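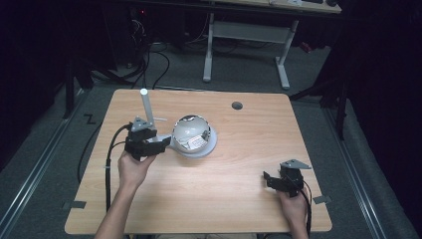
**What does Bredside do?**
Bredside investigates faults in hand-held and robot-mounted grippers, and writes the repair and safety notes that go with them.

## Where we started

The firm was set up by Tamsin Cartwright and Todor Dimitrov after a fault on the Stodeck line at Rinis. A gripper there released its load when the signal dropped for 50 milliseconds. The controller read the gap as an open command. It had passed 318 cycles on the bench and failed on the next shift, on a Wednesday, with a fitter standing inside the guard. He was not hurt. The load landed beside his foot.

The cause was a cable with a cracked inner conductor. The fault only showed when the cable was bent. 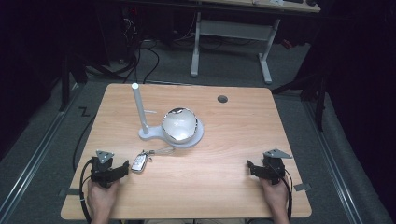 The firmware was changed so that a lost signal holds the jaws at their last position and raises an alarm. Cables are now flexed 1,000 times under load before release, and the signal is logged throughout.

## The company now

We employ 4 people at our Gilmartin workshop. Todor runs testing and Tamsin signs off reports. Clients receive the full log, including runs where we could not reproduce the fault.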